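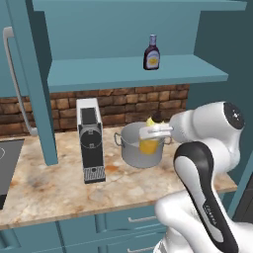

Figure 7.1 A robot arm at a cooking pot in a simulated kitchen.

Chapter 7
Who Does the Work That Is Left?

The Livescombe kitchen sends out 600 meals a day to schools and care homes. In July its owners signed up for Grallel, a system of kitchen arms first tried out in computer models like the one in Figure 7.1. The sales papers promised that staff would be "freed for more skilled tasks." Two years on, it is fair to ask which tasks those were.

Pejman Ghorbani had cooked there since the kitchen opened. He now spends most of his shift setting out ingredients where the arms can reach them, clearing faults, and wiping down grippers. His pay has not changed. His job title has: he is a "line partner." Of the 3 cooks who worked beside him, one remains.

The owners point to fewer burns and less heavy lifting, and those gains should be counted. But a rendered kitchen has no late deliveries and no one calling in sick. Much of what the model left out landed on the people still employed.

This chapter looks at how such claims are made and who gets to check them. As you read, keep a list of every task the word "automated" seems to cover, and write down who was doing it at the end of the day.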